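The Sock Club of Drillville

By the time I find the right door at the Yordanov School, the meeting has started and the argument is already warm. Two students stand at the whiteboard. One of them has drawn a sock, and the other is telling her that the sock is drawn wrong. It has a heel, she says, and the robot does not know what a heel is.

The club is called Jastance. I asked several members what the name means and I received several answers, so I will leave it without a translation. It has 23 members between the ages of fourteen and eighteen, and it meets after lessons in the room where ceramics was taught before. There is still clay in the corners of the windows. The robot arm is bolted to the old glazing table, and when it moves fast the table moves also.

In the autumn the club decided to enter the Nakix, a competition for school teams. Each team chooses one task from the home and teaches a machine to do it. Most schools, I am told, choose to set a table or to water a plant. These have hard objects, and hard objects stay in the shape in which you left them. Jastance chose laundry. The vote was close and some members are still a little bitter.

"A cup is a cup," says Emil, sixteen years old, from the group that lost. "You turn it and it is still a cup. You drop a sock two times and you have two different socks."

The others knew this. They wanted it, I think, for the same reason that young people want to climb the side of a hill where there is no path. And they had a plan, which was to spend very little time programming the arm and a lot of time showing it how people do the work.

To show it, they use grippers that a person holds in the hand. You pick up things with its fingers in place of your own, and everything you do is recorded. Later the recordings are used to train the program that will guide the arm. The club has 2 of these tools. They travel home with the students in padded lunch bags, by a list that hangs next to the door, and the list is the most serious document in the room. Names are crossed out, written again, and defended with small notes. "I had it only one evening!!" says a note from January.

The first recordings were made at school, on the glazing table, with socks brought from home and washed for the occasion. They were neat. The socks lay straight on a gray cloth, with much space between them. The arm learned from these quite well, and in December it could lift a sock from a gray cloth nine times from ten. Then one of the younger members threw a sweater on the table, and put the sock on the sweater, and the arm closed its fingers on the sleeve and pulled everything to the floor.

They repeated this for me. It is a sad thing to watch, and also very funny, and they laughed each time.

After the sweater the rules were changed. Recordings must be made at home, on real beds and real chairs, with the clothes as they fall. A member may not tidy first. Mothers and fathers did not like this rule. One grandmother, I heard, agreed to the recording only if she could first iron the sheet, and the students had to discuss if an ironed sheet is allowed. It is allowed. It goes in its own folder.

A session takes the whole evening. You lift a sock, you carry it to the basket or to the corner of the bed, you open the fingers, you go back. You should not hurry, but you should also not move like a person who is afraid. Both things go into the recording, and the arm will learn them. A girl called Mira showed me how the wrist must be kept low, so that the fingers come to the cloth from above and close on a fold. If they come flat they push the sock away, and on a knitted thing they can take two layers when you wanted one.

Black on black is the worst, Mira told me. A black sock on a black stripe has no border that she can see on the screen afterwards, and she has good eyes. For this reason the club now asks for exactly such clothes. Striped sweaters have become popular in Jastance, and people lend them to each other.

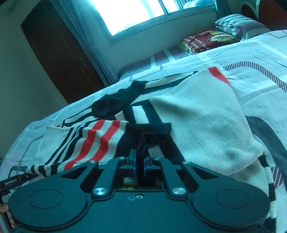 Chrysoula Panagiotou thinks that all this is the wrong way around, and that a school club should write its own program for finding a sock, badly if necessary, before it goes to collect hundreds of examples. A student who has collected knows how to collect, in her opinion, and she would like them to come out of the year knowing some geometry. She has told this to the club, and they invited her to come back and tell it again with more time.

I found the objection fair, and so did some of the members. There is now a group of 5 who write the other program, the one with geometry. It looks for edges and curves and makes a guess about where the opening of the sock is. At the moment it is worse than the trained one on almost everything. On the gray cloth it is better. The five are very proud of the gray cloth.

What surprised me is how much the two groups need each other. The collectors complained for weeks that the arm takes the sock by the toe, and then the sock hangs down long and catches on the other clothes. The geometry group looked at the recordings and noticed that people do this too. When the cuff was hidden under something, the students had taken what they could reach. So the arm was doing as it was taught. Since then the members try to record also the boring part, where you first move the sweater away and only after that take the sock.

"We were cutting it out," says Mira. "We thought it was not the task."

They have 400 recordings now, and each of them was watched by a person from beginning to end. The watching is done in pairs on the two old computers by the sink. One looks and the other writes. The words they use have become a small language. A "swim" is when the sock slides and has to be chased. A "sandwich" is two layers. A "ghost" is when the fingers close and lift, full of confidence, with nothing between them. I sat with one pair for half an hour and I heard "ghost" often, said in a flat voice, like a station being announced on a train.

Not all of the members love it. A boy at the back was building a small car from spare parts during my whole visit, and when I asked about socks he said that he will return when the socks are finished. Another member left for the swimming team and returned in the spring, and was given watching duty without any ceremony.

The school gives the room and the electricity, and the rest is paid with a cake sale and with patience. The arm was bought used. One of its joints makes a noise which they have learned to ignore, although for me it was hard. The glazing table has received a fifth leg, made from a broom handle, and it moves less.

Before I left, they set up one full attempt for me: a bed sheet over the table, three sweaters, a towel, and four socks put in by someone who was told to be unkind. The arm went over the pile slowly. It took the first sock by the cuff, lifted it, and let it go in the basket, and the room became loud. The second was a sandwich. On the third it stopped above the towel, opened its fingers, closed them, opened them again, and Emil reached for the red button and then took back his hand.

"Leave it," somebody said. "It is looking."

It took the towel. The pair by the sink wrote this down, and the next name on the list went to get the lunch bag.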